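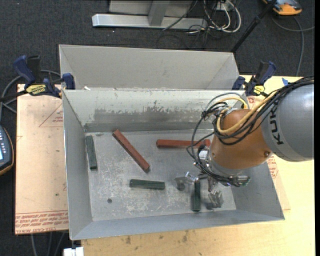
Red-brown and dark green blocks in a metal bin.

Why do race cars stop in the middle of a race?

I used to think a pit stop meant something had gone wrong. I was a kid watching from the top row at Dokberg, my favorite driver turned off the track, and I almost cried! My aunt had to explain that everybody does it.

So what happens in there? Mostly tires. Race tires are soft and sticky so they can grip the road in the corners, and all that gripping rubs them away (a bit like an eraser). After a lot of laps they get slippery, and the car slows down. Time for new ones, all 4 of them.

Some races let cars fill up on fuel too. The long August race at Randness is 1000 kilometers, and no car there can carry enough for the whole thing. Fuel is heavy, so a full tank makes you slower anyway.

Now the bit I love. The clock keeps running while you're parked! A team might lose 30 seconds driving in, stopping and driving out again, and everyone else is zooming past. That's why crews practice so much. They do the same moves over and over until they could nearly do them asleep.

Teams also get to pick when to stop. Go early and you have fresh tires while the others are sliding around. Go late and your tires will be newer at the end, when it really counts. I still yell at the TV about this one.

Want to try it? Get a toy car with wheels that pop off, and ask a friend to time you. My first go was terrible. I put a wheel on backward and lost another one under the couch.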